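Nuvik has supplied floor screed to small builders for 14 years, and its technical manager spends most of that time on moisture. "The surface tells you very little," the manager said at the Jilletti depot on Thursday. "A slab can look pale and finished and still be holding water at mid-depth."

The firm drills test holes to 40 percent of slab depth, sleeves them and leaves the probes to settle before taking a reading. 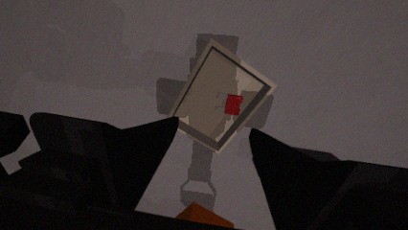
Heating is the usual shortcut, and the manager advises against starting it early. "You dry the top, it shrinks, and the edges curl. Then you are grinding." Nuvik's schedule for its Nepia mix holds the heat off for 14 days, then raises the water temperature by 5 degrees a day.

Curled edges account for most of the complaints the office receives. Joint spacing is the second item on the list.

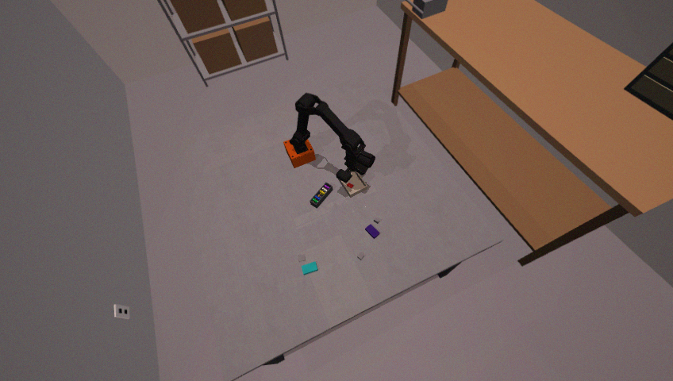

One flooring contractor at Dralirik disputes the schedule, saying that 11 days is enough with a dehumidifier running and the doors shut. The manager would accept that only with a probe reading attached. "Send me the number and I will sign it."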